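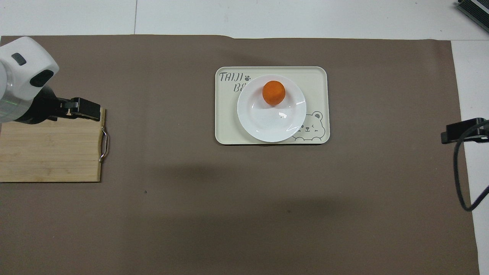
Posted by Kuzmenko Books, Larnavthorpe | September 28, 2021

Publishing > New Fiction List > Reports to funders > Second report

Books Authors Submissions Reports Contact

Second progress report to the Gestitz Fund: new fiction list

This report covers the work done since our first report in the spring. It follows the headings in the grant letter, with a section added on the audiobook because the fund asked about it by email in July.

Summary of where we are

The grant is for the editing, production and first printing of four novels by writers who have not published a book before. One has gone to the printer, one is at proof stage, one is with the copy editor and one is still being rewritten by its author. The first is on time. The second is three weeks behind. The third was moved back by agreement and is now keeping to its new dates. The fourth is late and we deal with it separately further down.

Choosing the books

The open call closed before the last report but reading had not finished, so the figures were left blank. We received 77 complete manuscripts. Each was read by two readers, who did not see each other's notes until both had finished. Where the two disagreed, the manuscript went to a third. This took longer than we had allowed for, mostly because a good many of the manuscripts were very long, and we had set no upper limit on length. We would set one next time.

All the writers have now had a reply. Those who reached the last round were sent a page of notes. We had not promised this and it was not in the budget, but the readers had already written most of it and it seemed a waste to leave it in a drawer.

The range was wider than expected. Crime was the largest group, followed by family stories and then a mixed lot of ghost stories, campus novels and things that were hard to place. There was very little science fiction. We think the wording of the call put those writers off, as it spoke of "life in the region", and we have changed the wording on the website.

The first book

This is the crime novel set in Prasunthorpe during the closing of the fish market. Editing went smoothly. The main change was to the middle section, where two chapters told from the point of view of the victim's brother have been run together and moved earlier. The author was unsure about this at first but agreed after seeing the chapters laid out in the new order. The ending has been left as it was in the manuscript.

The text was passed for press at the end of August. The print run is 600 copies in paperback. We had hoped for a slightly heavier paper, but the price went up between the first quote and the second, so we have stayed with the paper we normally use. The cover is a two-colour design. An earlier version had a photograph of the harbour on it, and the sales rep told us plainly that it looked like a walking guide. We dropped it.

Copies are due from the printer in the middle of next month. So far 15 shops have placed advance orders, most of them small ones, and the library supplier has taken a first batch. Review copies have gone out as files, and printed ones will follow.

The second book

The family novel about the three sisters and the guest house is in proof. The delay came from permissions. The manuscript quoted four lines of a popular song at the head of one chapter and a further line in the dialogue. The rights holder took a long time to answer and then asked for a fee that we could not meet. The author has cut both and written a short passage to replace the one in the dialogue. The book loses nothing by it, in our view, but the pages had already been set and the chapter had to be set again. The cost of resetting has been met from the contingency line.

We now ask every author about song lyrics before the contract is signed.

The third book

This is the linked set of stories about a night bus route, which we are treating as a novel for the purposes of the grant, as agreed in the fund's letter. It was moved back so that the author could finish a teaching contract. The copy editor has had the full text since the start of this month. Two stories have been taken out and one new one put in. There is still some discussion about the title. The working title is close to that of a book that came out last year from a much larger publisher, and booksellers have said they would rather it was changed. A decision is needed before the cover can be started.

The fourth book

The fourth novel is the one that worries us. It was accepted as a first draft with a strong voice and a plot that did not hold together in the last third. The author knew this and signed on the basis that there would be a full rewrite. We had a new version in June, which solved the problem with the plot but had lost a good deal of what the readers liked. After a long meeting we agreed to go back to the original draft and rewrite only from the point where the narrator leaves the hotel.

The new chapters are coming in one at a time. Those we have seen are good. Even so, the book cannot be ready for the printer by the date in the grant schedule, and we would like to ask for an extension on this title only. The request is set out on the form sent with this report. No extra money is being asked for. If the fund would prefer us to bring forward another manuscript from the final round in its place, that could be done, but we would have to start editing from the beginning and would probably finish no sooner.

Audiobook

The fund asked whether an audiobook of the first title could be made within the grant. We had quotes from two studios. Both were more than the whole of the marketing line, and neither included proof listening. We do not think it can be done from the present grant. The author has kept the audio rights for now, and we have an option on them for a year after publication.

Ebooks

Ebook files for the first title are finished and have been tested on the common readers. A fault with the chapter headings, which ran into the first line of text on some screens, has been put right in the template, so it should not come up with the other books. Prices will be set to match our existing fiction.

Events

We planned a launch in Larnavthorpe and a reading in Prasunthorpe for each title. For the first book the launch is booked at the bookshop. The Prasunthorpe reading has no venue yet. The library there is keeping to small numbers for indoor events and has offered an online reading, which the author is happy to do. We would still like to hold something in the town itself, given where the book is set, and have asked about the upstairs room at the sailing club.

Spending

Spending is below forecast at this stage. The printing bill for the first book has not been paid and will appear in the next report. Editing costs are slightly over, mainly on the fourth book. Reading fees came in over budget for the reasons given above and the difference was paid by Kuzmenko Books from its own funds. Nothing has been moved between budget lines apart from the use of contingency for the resetting. A full table is attached to the copy sent by post.

Next period

The third report is due in December. By then the first book will have been on sale for several weeks and we will be able to give early sales figures, including returns if there are any. The second book should be at the printer. The title and cover of the third should be settled. For the fourth, we will send the fund a short note as soon as the last of the new chapters arrives and will not hold it back for the report.

We need a reply on the extension before we can book the typesetter for the fourth book.

Related items

First progress report to the Gestitz Fund: new fiction list
Open call for first novels: now closed
Notes for authors on quoting songs and poems
How to order from Kuzmenko Books: shops and libraries
Changes to our submissions page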